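What Is a Visa, and Who Decides?

When you visit a friend's house, you knock first. Countries work in a similar way. Many of them ask visitors to get permission before they arrive. That permission is called a visa.

To get one, a visitor fills in a form. It asks for a name, a passport number and the reason for the trip. In the country of Baltinia, the form has 17 questions, and an answer comes back within 30 days.

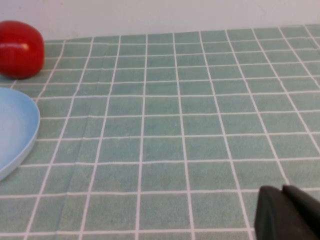

Most people get a yes. Sometimes the answer is no. A government might say that a visitor has broken the law before, or has filled in the form with things that aren't true. Last year Baltinia said no to 3309 people.

The hard cases are about opinions. Suppose a lawmaker from another country has said that Baltinia's leaders are unfair, and now she wants to visit the town of Grivville and give a speech. Should she be let in? Some people say yes – a country should be able to listen to people who disagree with it. Others say a country can choose its own guests.
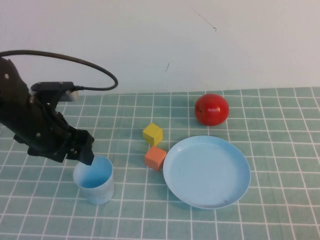
Dineo Dlamini thinks the government should at least have to give its reasons in writing, so that the visitor can answer them. Baltinia does this now. The visitor gets a letter and can ask a judge to look at the case.

A judge can agree with the government or tell it to decide again. That usually takes 2 months.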